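Hiring the Hall at Dromen: Your Questions

Where is the hall?
On the Saltthorpe side of Jindmont Road, three minutes' walk from the bus stop. The postcode takes some sat navs to the loading yard, so look for the arched glass entrance instead.

How big is it?
The ground floor is 353 square metres. The mezzanine is hired separately and is reached by the stairs beside the Effiong Room.

Can we use the projector?
Yes, it's included in the price. It is fixed to the ceiling, so please don't try to move it. Bring your own laptop and an HDMI lead.

Can the lights be dimmed?
The two round spotlights by the projector can. The long fluorescent lights under the mezzanine are either on or off.

Can we hang banners from the railings?
Cloth or paper banners are fine if you tie them on. No tape or cable ties on the black paint, please. Nothing may be stood on the handrail.

Are the shelves under the mezzanine for hirers?
No. The equipment there belongs to regular users. Ask for a trolley if you need storage during the day.

Do both glass doors open?
Yes. Unbolt the second one at the bottom first. Keep them clear while people are in the building.

What does it cost?
A full day is £476 and a weekend is £967. Evening hire starts at 6pm.

Who do I contact?
Siiri Ahonen handles bookings and answers emails every Thursday. Viewings can be arranged for the same afternoon.

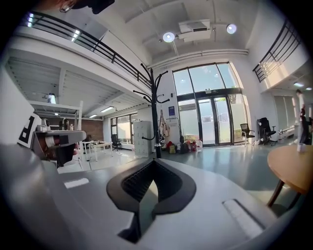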